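The Saturday Price

Reading time: 3 minutes

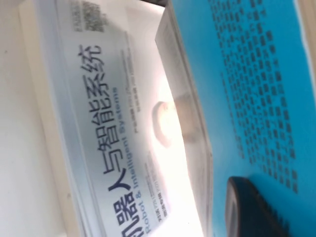
Last changed in December

The formula had 11 terms. Jeanine Schouten could recite them in order, and on the evening the Drirnex mission was due to leave she was asked to do so twice, once for the minister and once for the minister's brother, who held no office.

"Start with the landed cost," the brother said.

She started with the landed cost. Diesel arrived at the port of Prallorik in foreign currency. To that were added freight, insurance, the handling charge, evaporation loss, the importer's margin, the inland transport equalization charge, the retailer's margin, the road levy and the sales tax. The last term was called the adjustment. It was negative and had been negative for three years. It was the amount the treasury paid so that the number on the pump stayed at 1,336.

"And if the adjustment is zero?"

"The pump price goes up by 376."

The minister wrote this down, although it was in the paper in front of him, in a table on the second page. He had been an agronomist before the coalition was formed. He underlined the figure and put the cap back on his pen.

The lender's position had been set out that morning. Drirnex would release the second tranche of the facility on evidence that the adjustment had been removed. It would accept removal in steps if the first step was taken before the mission left and if the later steps were written into the order itself. A statement of intent would not be accepted. The previous government had supplied four statements of intent, and they were attached to the mission's note as an annex.

Schouten had drafted the order in two versions. Version A removed the adjustment at midnight. Version B removed it in four equal steps of 94, one every two weeks. The reserves covered the import bill for five weeks. She had written this in the first paragraph of both.

"Van Beek says they can hold the retail price for a month out of their own stock," the brother said.

"Van Beek bought that stock at the subsidized rate," Schouten said. "If the order is delayed, they sell it at the old price and claim the adjustment. If the order is signed tonight and they've held it back, they sell it at the new price. Their depot returns show deliveries to stations down by a third this week."

"That could be maintenance."

"It could. They haven't reported any."

The minister asked what the bus operators would do. She said that fuel was two-fifths of an operator's cost on the Vokumari route and less on the city routes, that the fare board met on the first of the month, and that operators would probably stop running before then. There was a line in the budget for a fare credit. It was unfunded until the tranche arrived.

"So the credit depends on the tranche and the tranche depends on the order."

"Yes."

He read Version B again. At ten minutes to eight the telephone rang in the outer office, and the secretary came in to say that the mission's cars had been called to the hotel entrance. The brother stood and went to the window. The queue at the station across the avenue had reached the law courts. Some drivers had switched off their engines and were pushing the cars forward by hand as the line moved.

"They already know," he said.

"They know it's Saturday," Schouten said. Price orders had been issued on Saturdays since before she joined the ministry — the banks were closed and the pumps could be reset overnight.

The minister signed Version B. He initialed each page, then stopped at the schedule and asked whether the dates could be left blank. She said they could not. He initialed the schedule.

She carried the order down to the registry herself. The clerk checked the signatures against the card, stamped both copies and entered the number in the book. It took effect at midnight. The first step came to seven percent of the pump price, rounded, and the registry form had a box for that figure. She filled it in.

On the stairs she passed a man from Van Beek going up. He had a folder under his arm and asked her if the minister was still in. She told him the third door on the left.

Related
The Fare Board
Evaporation Loss
A Note on the Second Tranche
Depot Returns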